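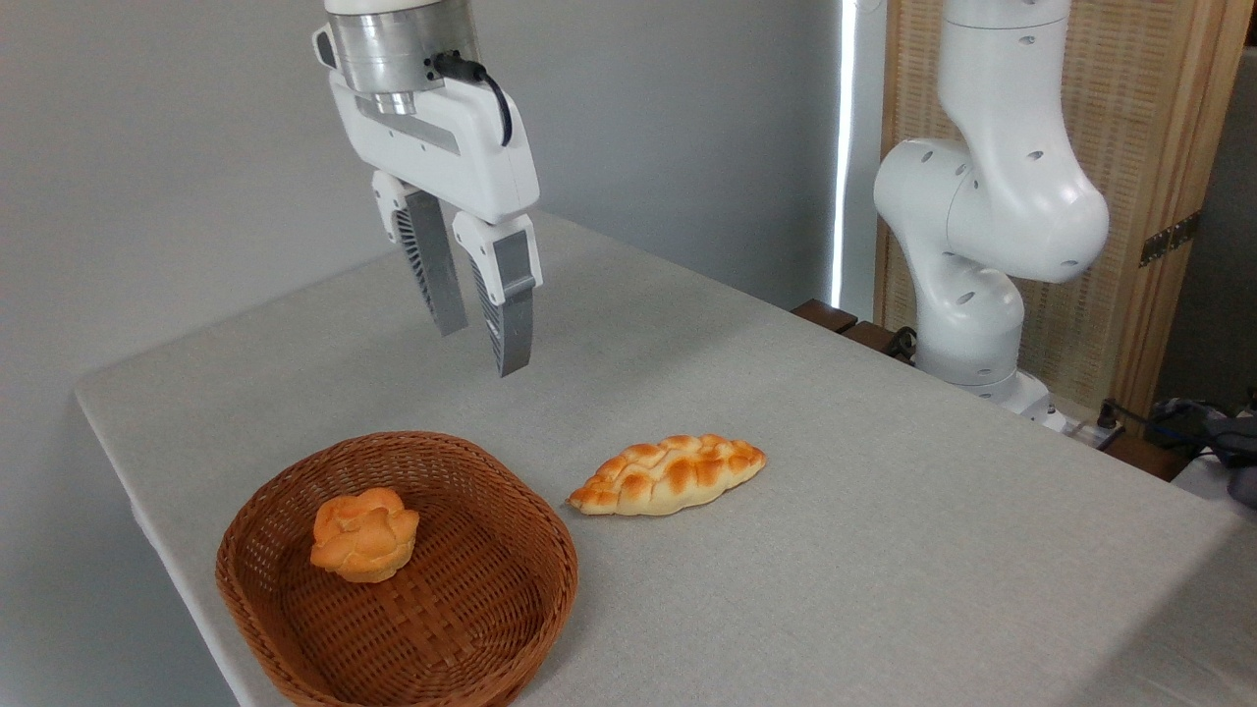

Home Baking Gardening Mending About

Wednesday, September 14, 2022
By Mechthild Danzer
2 min read

Bread baskets, and what goes in them

I've been on a bread basket kick since February, when the old plastic bowl we used for rolls cracked right down the side and took a pile of crumbs with it. I kept serving bread on a dinner plate after that, and the rolls kept sliding off onto the floor (the dog has no complaints). So I finally bought a proper wicker one at the Saturday market in Clokdale and I'm a little bit in love with it.

Wicker is just so forgiving! Crumbs fall down between the strands, you turn the whole thing over the sink and give it a smack, and you're done. I've had fancy ones with a cotton liner and I always ended up washing the liner more often than my own pillowcases. If you go without, pick one with a flat bottom and a low rim. Tall sides look great in a shop, but then everybody has to dig around for the last roll while the soup gets cold.

Shape matters more than I expected. I spent years with round baskets because that's what my mother had, and anything long stuck out over the side like a boat oar. An oval will take a braided roll lying down and still leave you space for a couple of round buns. My order is small ones first, tucked up toward one end, and then the braid along what's left – if you start with the braid it takes the middle and everything else gets squashed against the rim.

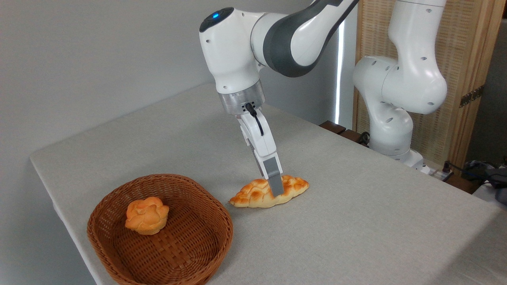

A word about braids

I do like a braided roll next to a plain dinner roll, mostly for the look of it. You get all those bumps and creases on top, dark where it sticks up and pale down in the folds, and you can tear it along the twists instead of sawing at it. The flower-shaped buns do the same trick in miniature, and kids will pull the petals off one at a time if you let them. I let them.

Mine are never as even as the ones from Mensah, the bakery by the bus stop. I pinch the ends too hard and they come out pointy. I've decided pointy is fine, and also the pointy end is the crunchy end, which I eat before anyone else gets to the table.

For picking them up, go for the middle. A long roll held by one end droops and then it snaps at a crease, and you're left standing there with half. Tongs are okay if you're gentle, but a glossy crust dents if you squeeze, so I mostly use my (clean!) hands when it's just family.

And please put a cloth on the table first. I use a plain gray one from Dendix that hides everything except beet juice. Bread that won't fit in the basket can sit right on it for the length of a meal, and afterward you carry the cloth outside by its corners and shake it for the birds.

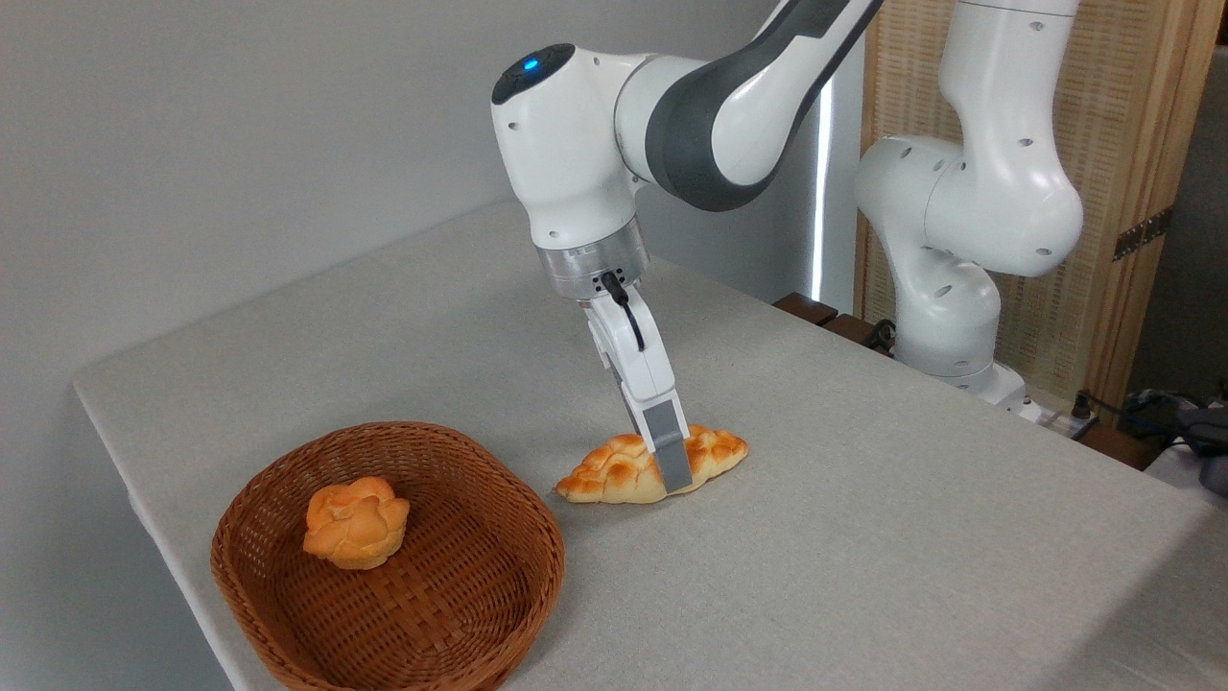
Marwa Bouzid wrote to me after my last bread post to say that I'm wrong about liners and that a folded linen napkin under warm rolls keeps the bottoms from getting little wicker lines pressed into them. She changes hers every meal and irons them too, which makes one of us. I tried it on Sunday with an old Fanton napkin, and okay, the bottoms were smoother. I kind of missed the lines though, so for now the napkin has gone back in the drawer, and I'm off to see if the market still has that smaller oval one for the butter rolls.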